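Chapitre 4
Des règles pour les robots qui touchent à tout

J'ai un aveu à vous faire : pendant mes premières années de métier, je ne lisais pas les normes. Je les rangeais ! C'est Darren Blackburn, mon chef de projet chez Skonholm, qui m'a guéri de cette manie en me posant une question toute bête : « Ton bras, il a le droit d'aller où, au juste ? » Entre un rayon de bouteilles et un tambour de lave-linge, la réponse change beaucoup.

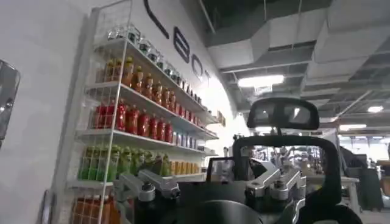
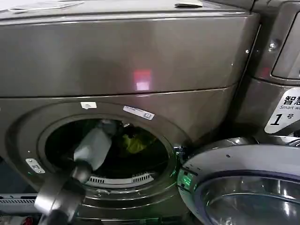 Je n'avais rien à répondre, évidemment. Alors on a repris le dossier Fikari depuis le début, avec 41 situations à risque notées sur un tableau (mon écriture est affreuse, on a perdu une matinée à la déchiffrer). Pour chacune, il fallait dire qui peut être blessé, comment, et ce qu'on fait pour l'éviter. C'est ce qu'on appelle l'appréciation du risque, et tout le chapitre tourne autour.

On commencera par le vocabulaire : espace maximal, espace restreint, arrêt de protection, arrêt d'urgence. Ne sautez pas cette partie, les deux arrêts sont confondus dans la moitié des copies que je corrige ! Viendront ensuite les limites de vitesse et d'effort, puis la tenue du registre d'essais.

4.1 Délimiter l'espace de travail

Prenez une feuille et dessinez votre robot vu de dessus, bras tendu.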